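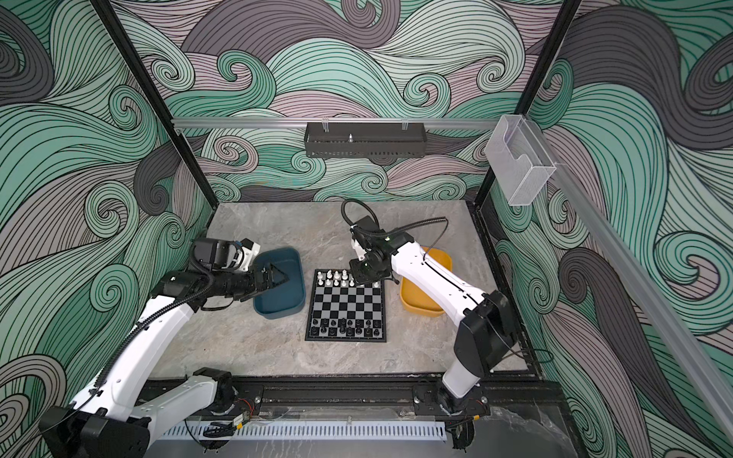 Slept badly, up before six. The bedroom at Clivside gets the sun early now and the old curtains do nothing to stop it, so I lay there going over the wallpaper question again. Geetha Fernandes wants the hallway done plain, a cream or an oatmeal, and I want a pattern. I have been carrying the idea of waves for a month. The ones I like best are drawn with a thin black outline, big spiral curls filled in with mint green and teal and charcoal gray, and a pale pinkish mauve between to keep it from going cold. Geetha says a pattern that busy would make her seasick on the way to the bathroom. She may have a point about the hallway. It is narrow, and the pattern would be close to your face on both sides.

Had toast and went down to look at the hall with the lights off and then on. The plaster is worse than I thought by the stairs. Two long cracks run up from the baseboard and there is a soft patch near the meter where the paper had been holding everything together. I pushed it with my thumb and stopped when it moved.

Abundio Nava came at nine to look. He tapped along the wall with the handle of a screwdriver and listened, the way a doctor would. He thinks the left side can be saved and the right side has to come off from the light switch to the kitchen door. He will do the plastering but he won't hang paper anymore, his shoulder is bad. He gave me a price for the plaster of 2000, with the hauling included. I said I would talk to Geetha. It is more than we put aside but less than I was afraid of.

He stayed for coffee and told me about his daughter's move to the coast. She has a dog now that won't walk on tile. They have put bath mats down all the way through the apartment and it goes from mat to mat.

After he left I scraped. The steamer is on loan from Aurelio Barrera and it takes a long time to heat. There are four layers in most places. The top is the brown stripe we have lived with. Under it is a plain green, then a small trellis with roses, then something so dark with old glue that I couldn't read it until I got a good piece off whole near the coat hooks. It is a leaf pattern, dark red on tan. I put the piece between two newspapers with a cookbook on top. I also kept some of the roses.

Found pencil on the plaster under the last layer. Somebody had worked out a sum, 264 with a line under it and a word that could be "rolls" or "rails." It can't be rolls for a hall that size. Maybe it was the whole house in inches, or nothing to do with the house. I left that part for the last and took a rubbing of it on baking paper, which didn't come out well.

Lunch late, soup. My wrists ached and I had glue in my hair.

In the afternoon I walked into town to return the sample book. Yatziri Cisneros was at the counter and she let me keep it until the end of the month, as the only other person asking for it has gone with paint. She says people order one roll too few every time with a large pattern because they forget the matching. You lose a good part of each strip at the top getting the curls to line up. She did the figures for me on the back of a receipt. For the hall it comes to 300 for the paper alone, and for the small back room a bit less. I had not thought of the back room before she said it. It has one window, the ceiling is low, and we only use it for the sewing machine and the ironing. A loud paper might be all right in there, where you go in on purpose and shut the door.

Bought a new scraper blade and some onions.

Told Geetha at supper. She was quiet for a while and then asked if it would be all four walls. I said three, with the window wall painted. She asked which color and I said the mauve, and she said the gray. So we are down to that. She is happy to have her cream in the hall. I don't mind it as much as I did this morning - by the end of the day I was tired of looking at roses.

Xóchitl Robles phoned after nine about the church supper. I am down for potato salad again. I said yes before I remembered the kitchen has dust on every surface and the big bowl is full of paste brushes.

Rain starting. Shut the hall window and covered the steamer with a sheet. Must call Abundio before eight, he goes out early.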